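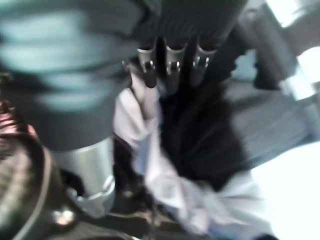
4. Setting up deposits and move-in charges in Kelmendi

321 shares | 14 comments

Kelmendi's own welcome screen says you can have a rental unit ready "in minutes." Set aside an evening. The defaults were written for a large management office, and most of them are wrong if you let one or two apartments.

This section assumes you have added the property and the unit (Section 3) and have the signed lease in front of you. Work from the lease, and ignore the amounts Kelmendi fills in for you.

4.1 Before you start

1. Open Settings, then Money, and turn off Smart Suggestions. It copies rents from nearby listings. I have yet to see it copy one that was comparable.

2. Check that the currency and the rent due day match the lease. The due day goes back to the 1st whenever you change the currency, so set the currency first.

3. Look up the deposit limit for your state and city. Kelmendi shows a green check mark next to any amount at all. The check mark means the box has a number in it.

4.2 Entering the rent and deposit

1. Open the unit and choose New Tenancy.

2. Type the monthly rent in Base Rent. Leave out parking, storage and internet, even if the tenant pays one combined amount.

3. Go to Deposit and choose Held Funds. Do not choose Prepaid Rent. The two look the same on the tenant's statement but are treated differently at move-out, and you can't switch once a payment has been recorded.

4. Enter the deposit as a dollar amount. There is also an option called "x months," which sounds handy. It recalculates every time the rent goes up and then sends the tenant a bill for the difference. Upendo Massawe found this out when her tenant of four years got a demand for 736 dollars overnight.

5. Enter the name of the bank where the deposit is held. The field is marked optional. Your state may disagree.

6. Press Save, leave the page, and come back. If the deposit shows as zero, enter it again. Support calls this a display issue. On my account it was zero in the exported file too.

CAUTION: Do not press Collect Now until you have read 4.4. The request goes out at once and there is no undo.

4.3 One-time charges

Add each charge on its own line. A single line called "fees" is the first thing a tenant will question, and they'd be right to.

1. Under Move-in Charges, delete the three lines already there (Welcome Fee, Admin Fee, Lease Prep). If they aren't in your lease, you have no business billing for them.

2. Add the charges that are in the lease, using the same wording.

3. For each one, set Refundable to Yes or No. The default is No, including for key deposits.

4. Compare the total at the bottom with your own sum on paper. For the unit used in this guide, rent is 2,950 and the full move-in amount is 3,559, with the deposit billed separately.

NOTE: If the total is off by a small amount, look for Beteo Protect. This is a renters insurance add-on that gets ticked again when you edit a charge. A tenant who already has a policy doesn't need it, and I would read the exclusions twice before suggesting it to one who hasn't.

4.4 Sending the first request

1. Choose Preview as Tenant. Read every line.

2. Check who pays the card fee. Kelmendi puts it on the tenant unless you say otherwise. Bank transfer is free for both sides – it's under More Options, at the bottom, in gray.

3. Send the request to your own second email address first. Kimutai Kirui, who tests these steps for us, got two copies with different due dates. Both came from one request.

4. When the test copy is right, void it, put in the tenant's address and press Collect Now.

5. Save the PDF somewhere outside Kelmendi. Old requests are redrawn with current settings when you open them, so the one you see next year may not be the one you sent.

4.5 If you are moving over from Wurnach

The import tool brings names and addresses across well enough. It also claims to bring deposit balances. Check each one against your bank statement before you believe it. Interest already paid to tenants is dropped, and pet deposits come in as income.

If you have fewer than ten tenancies, typing them in by hand is probably quicker.

Steps checked July 16, 2023, on the web version. The phone app has no Held Funds option, so don't set up deposits there.

Next: Section 5, Late fees and grace periods

14 comments | Share 321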